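Structural Biology Group, Derley Institute
Minutes of the monthly group meeting, December

The meeting was called to order at 10:05 a.m. The minutes of the previous meeting were approved with one correction to the buffer recipe in item 3.

1. Membrane transporter project (Pleleo)
The group reviewed the latest crystals of the transporter in its inward-facing form. Of 17 crystals screened, five diffracted well enough for data collection. Density for the bound sugar remains weak. It was agreed that soaking times will be extended before any model is deposited.

2. Chaperone work with Nuchit
Nuchit has asked for a second batch of the purified chaperone. Yield from the last preparation was lower than expected, and the cause has not been found. The protein team will repeat the preparation with fresh resin and report at the next meeting. Shipment is postponed until then.

3. Teaching materials
The draft page on protein folding was accepted subject to changes. The paragraph on disulfide bonds will be shortened, and the figure legend will state which residues are missing from the structure.

4. Gristness server
Users were reminded that refinement jobs left idle will be removed from the queue. Raw diffraction images should be moved to the archive once processing is complete.

5. Other business
Requests for beam time are due before the next meeting. The cold room will be defrosted in January, and all samples must be labeled.

The meeting adjourned at 11:20 a.m. 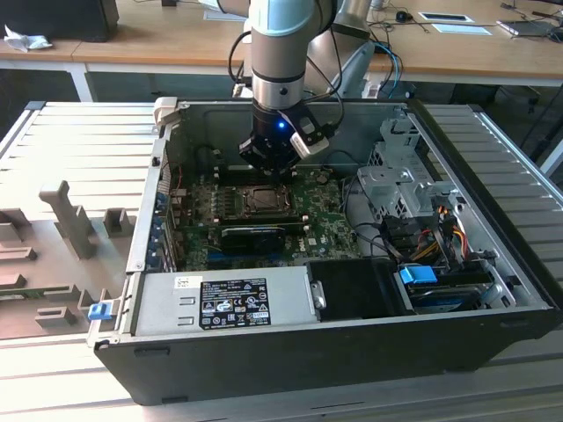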